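Trutedeck Demonstration Guide
21/10/2024
By the Rillico open day team

Section 3. Running the simulated room for visitors

By now you should have the projector warmed up and the chairs set out, so we can get to the part people come for. In this section you will load the simulated living room in Trutedeck, bring up the two-armed robot, and let your guests watch it work at the table. Please run through the whole section once by yourself before the doors open – it makes for a much calmer morning.

Before you start

Close every other program on the demonstration computer. Loading the room takes 210 seconds the first time, and it will look stuck well before it's done. Let it be. Later loads are a good deal quicker.

1. Open Trutedeck and choose Visitor Mode from the start screen.

2. Pick the scene called Bilgin Room and press Load.

3. When the room comes up, switch the view to Robot View. Your guests will now be looking out over the robot's own white body, with an arm on either side and the table ahead.

4. Set the step limit to 1,000. A longer run is fine for your own practice, but a crowd starts to drift.

5. Check where both arms are before you press Run. You want to know how much room each one has, and the wall on the right deserves a good long look.

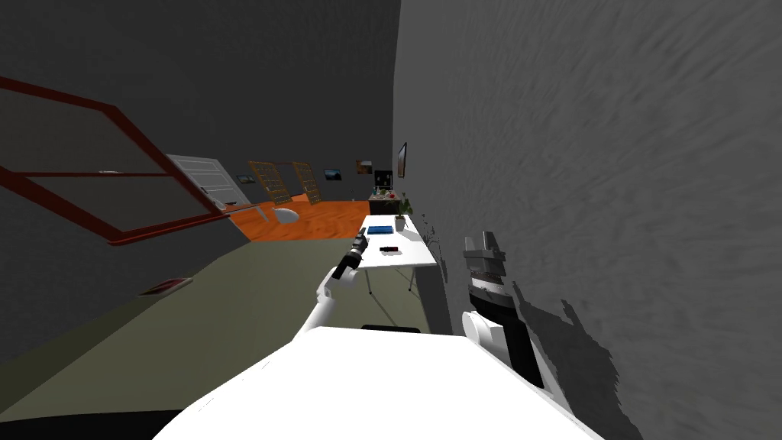 Gritavitz wrote to us after the July open day that the visitors there asked far more questions when the run was paused early on, with the left gripper still short of the table, and that they now stop at that point every time. We have tried it since and have to agree, so the pause is now part of the steps.

6. Press Run, then press Pause before the left gripper gets to the table. Ask your guests which thing on the table they would go for first, and how they would get the arm there. Children are wonderful at this!

7. Press Run again and let it play through to the end.

8. Press Reset between groups.

Caution: If the right arm is up close to the wall, don't send it any farther in that direction. Back it away with the Retract key, 2 short presses at a time, and look again.

Note: The view may come up tilted. To level it for guests in the back rows, open the View menu and choose Straighten – the robot and the furniture stay where they are.

If the scene fails to load after 3 tries, restart the computer and begin again from step 1. Section 4 covers the handheld controller and how to pass it around a group.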